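Review: the Pliltier hand-held teaching gripper, after a month of packing with it

Posted in November, filed under Kit

I do the packing for a very small gift box business (me, a spare room, a lot of tape) and for the past year I've been trying to get a robot arm to do the dull half of it. The arm is a second-hand Fleury, and I'm happy with it. What I've never been happy with is how you teach it. I've now tried three ways, and the third is the Pliltier, a gripper on a pistol handle that you carry about and use with your own hand. You do the job, it records what you did, and later the arm has a go at doing the same.

I bought mine with my own money, in case you were wondering. No one sent me anything.

What I was using before

First there was pushing the arm about by hand. You put it in its floppy mode, take hold of the wrist and drag it through the job. Lovely for simple things like "go there, come back". Hopeless for packing, for me anyway, because I was forever leaning across the table with my elbow in the way, and the arm is heavier than you'd think at the end of an afternoon.

Then I had the Bruvum remote set, which is a small copy of the arm that you move while the big one follows. I still like it a lot and I'll come back to it below. But there's a little lag, and you're watching from a chair instead of feeling what the fingers feel, so picking up anything soft or slippery takes ages.

Setting up

The Pliltier arrived in a plain carton with a handle, the finger unit, a charging lead, a strap and a booklet of 12 pages, most of them about charging. I had it talking to my laptop before lunch. The bit that took time was lining it up with the arm, where you touch the fingertips to four corner points on the table and then have the arm do the same. Mine was out by a whisker the first two goes. Third time it took, and I haven't had to redo it except once when I moved the table to hoover.

The strap is pointless, by the way. Take it off straight away or it'll hang down in front of the fingers every time you tilt your hand!

What it's like on real packing

My boxes hold a jumble of stuff. There are sweets, wrapped bits, odd shapes, and nothing stays where you put it. The awkward ones are the little shiny packets, which lie at any angle they fancy and slide off when you nudge them. With the remote set I'd get maybe one clean pick in three. With the handle I was picking them up nearly every time by the end of the first evening, because you feel the squeeze through the trigger and your wrist just turns the way it would anyway.
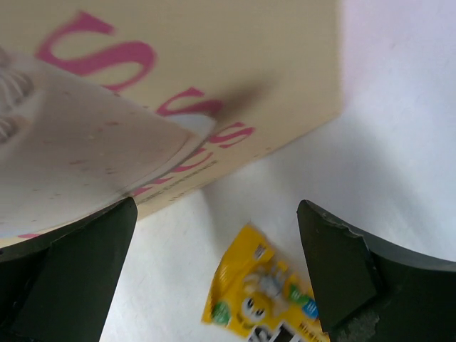

Squeezing the trigger

The trigger has a long travel, and I've come to love that. The first half brings the fingers together quickly and the second half is where you do the careful work. Crinkly wrappers like the little yellow one, with a cartoon face on it, need a light touch, and I found I could stop well before crushing anything. My friend Corentin Bodin has smaller hands than me and says he had to stretch for it, so try one first if you can.

One grumble: the spring is noisy. It has a sort of creak on the way back that got on my nerves by the second cup of tea.

Recording and tidying up

Each go is saved as its own clip, and you start and stop with a thumb button. I did 80 goes at one task, picking a small packet up and putting it down beside its box, over two evenings. I'd never have managed that with the remote set without falling asleep. Afterwards you go through the clips and bin the bad ones. The software for this is called Plevard and it's all right, a bit grey and fiddly, and it names everything with a long number. My folder starts at 1003 for reasons known only to Plevard.

Do bin the bad ones. I kept a few where I'd dithered over a packet, hovering and changing my mind, and blow me if the arm didn't learn to dither too. I took them out, ran the training again overnight, and it was much more sure of itself in the morning.

How the arm got on

Pretty well! On packets it does the job at a slow walking pace and misses now and then, usually when one has ended up tight against the side of a box. Anything large and thin it still makes a mess of, and I think that's my fault for not showing it enough of them. I also taught everything in the evening under the lamp, so the first sunny morning was a bit of a disaster. Mix up your lighting from the start, is my advice.

Horacio Mansilla, who sold me the arm, reckons I should vary the table as well and throw a few odd things on it while I'm teaching. I've started doing that and it does seem to help, though I'm only a week in.

Where the remote set still wins

Anything where reach matters. With the handle it's terribly easy to do something your own arm can do and the robot's can't, like curling right round the back of a box. You don't find out until it stops dead with its elbow up in the air. With the Bruvum you're moving the real arm the whole time, so if it can't get there, you know at once. I use it for the far side of the table and for stacking, and the handle for everything small and close.

Good bits

Quick to learn, kind on your back, and you can feel what you're gripping.
Battery sees me through an evening.
The fingers come off with 4 screws, so swapping them is easy.

Not so good bits

Creaky trigger spring.
Dull software with daft file names.
That strap.
No warning when you've gone somewhere the arm can't follow.

Would I buy it again? Yes, and I'd have bought it before the remote set if I'd known. If you're only teaching big slow moves, dragging the arm about by hand costs nothing and will do you fine. For small slippery things I wouldn't go back. I'm trying ribbon next, so I'll add a note under this when I've got anywhere with it.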